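カテゴリー:収納・工具/作業場のこまごま
12月 文:Flurnis編集部

小ねじの整理は、分け方より戻し方で決まる

年末が近づくと、作業台の隅にたまったねじやワッシャーが気になってくる。菓子の空き缶に放り込んでおけば散らかりはしないが、使うときに缶をひっくり返すことになる。今回は小さな部品の分け方と、しまった後に崩れないようにするやり方をまとめた。

最初に全部出す。缶、ポケット、引き出しの奥、組み立て家具の余り部品が入った小袋も集める。浅いトレイに広げ、磁石で鉄のものを先に拾うと早い。残るのは真ちゅう、アルミ、樹脂、ステンレスの多くの種類である。磁石はポリ袋に入れて使い、袋を裏返しながら外すと、細かい鉄粉が磁石に残らない。

錆びたねじと、頭のつぶれたねじはここで捨てる。迷ったら捨ててよい。木ねじは先端が丸くなっていると下穴から外れやすく、取っておいても使う場面がない。

次に分け方。径と長さで細かく分けたくなるが、家庭ではそこまで要らない。まず用途で大きく分ける。木ねじ、小ねじとナット、ワッシャー、釘、壁用アンカー、電気関係。その中で数の多いものだけを長さで分ける。うちの作業場では、木ねじは30ミリを境に短いものと長いものの二つにしただけで、それ以上は分けていない。

入れ物は中が見えるものがいい。透明の引き出しが並んだ小型のケースなら、開けなくても見当がつく。持ち手が付いていれば、修理する場所までそのまま運べる。 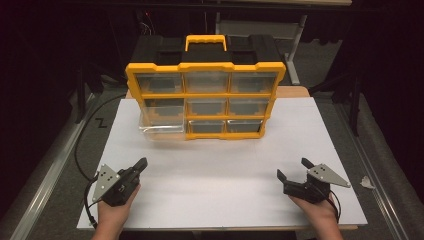
Zendcombeさんからは、透明でも似た長さのねじは見分けがつかないので、引き出しの前面に現物を一本テープで留めている、という便りが届いた。ラベルを書く手間がなく、店で同じものを買うときにも剥がして持っていける。テープは幅の広い透明のものが剥がれにくい。

ラベルを使う場合は、紙よりマスキングテープに油性ペンが扱いやすい。中身が変わったら貼り替える。書くのは呼び径と長さだけでよく、「本棚の残り」のような書き方は半年後に意味が分からなくなる。

重いものは下の段に入れる。釘や太いボルトを上に入れると、持ち上げたときに傾く。引き出しに詰めるのは七分目まで。いっぱいにすると指が入らず、つまみ出すときに隣へこぼれる。細いワッシャーや割りピンは底に張りついて取りにくいので、薄いスポンジを敷いておくとつまみやすい。

引き出しの滑りが悪いときは、油を差さない。油はほこりを呼び、樹脂の種類によっては割れの原因になる。乾いた布で溝を拭き、ろうそくを軽くこすりつけるだけで足りる。

湿気の多い場所では、ケースごとに乾燥剤を一袋入れる。海苔や菓子に付いてくる小袋はすでに湿気を吸っていることがあるので、新しいものを使う。交換の時期は袋に書いておく。

戻し方については、作業のたびに元の場所へ一本ずつ戻そうとすると続かない。作業台に小皿を一枚置き、余ったねじはそこへ入れる。小皿がいっぱいになったら、まとめて引き出しへ戻す。夜の22時を過ぎてから始めないこと。疲れていると長さを見間違える。

買い足しの目安も決めておく。よく使う木ねじは200本入りを一箱、あまり使わないものは小袋で買う。400本入りは割安でも、残りの箱の置き場所に困る。大箱の残りはケースに無理に詰めず、元の箱のまま棚に置き、ケースには補充分だけを移す。 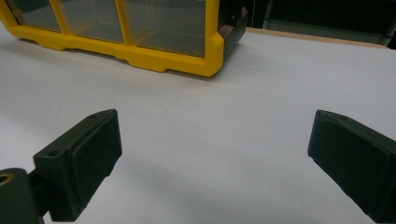 Bruker うちは小皿の代わりに製氷皿を使っています。分解した順にねじを並べておけるので、組み立て直すときに迷いません。白いものが見やすいです。

Stanciu 壁用アンカーは対応するねじと一緒に小袋に入れてから引き出しへ。別々にしていたころは、合うねじを毎回探していました。

名無し ろうそくの件、試してみます。古いケースで、一番下だけ引っかかっていました。シリコンスプレーではだめでしょうか。

Flurnis編集部 樹脂に使えると表示のあるものなら大丈夫です。引き出しを抜いて中身を出し、布に吹いてから薄く塗ってください。

名無し ワッシャーは針金に通して輪にし、引き出しに入れています。大きさごとに輪を分けておけば、底に張りつくこともありません。

タグ:ねじ 小物収納 引き出し 作業台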